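Subject: Re: [home-chores] Can any of them clear a breakfast table yet?
Date: 7 August 2020
List: home-chores at Jostemholm

On the home-chores list, a member wrote:
> My sister runs a small bakery cafe and asked me whether a machine
> could move pastries from plates to trays. I told her to wait.
> Was I right? Gollel's newsletter makes it sound finished.

Hello all, and thank you for keeping this thread going while I was away from my desk (the tomatoes came in all at once, and you know how that goes).

I think you gave your sister good advice, though I'd soften it a little. Putting a pastry down is the easy half, and picking it up is where my hopes usually go to die. A croissant has no flat side worth mentioning, it flakes if you look at it wrong, and it gives way by an amount that depends on the baker and the weather. Squeeze like you would a coffee mug and you've made crumbs. Then there's the plate, where a raised rim gets in the way of a low approach from the side, so coming straight down is often kinder.

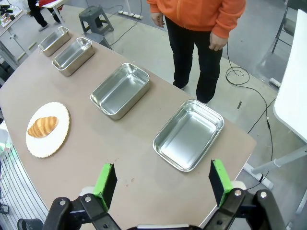
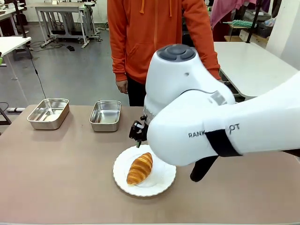 Croissant on its plate, empty steel trays farther back.

What I'd ask before spending money

- How many tries in a row were shown? Gollel's newsletter says 944 out of 1000, and I was delighted until I worked out that this leaves 56 misses. For a cafe that's a lot of breakfast on the floor!
- Was it the same plate in the same spot every time?
- Who puts things back when it goes wrong, and how long does that take?
- Can it do a muffin the next morning without somebody spending the afternoon on it?

The folks at Troredico have promised to write up their own tray work in September, and I'll forward it when it comes. The Yin notes are worth a read too, especially the 2 pages on soft foods, if anybody still has the link. Mine has stopped working.

Do tell your sister I'd love to hear what kinds of trays she uses, and whether the pastries go in one layer or get stacked.

Warmly, from a kitchen full of tomatoes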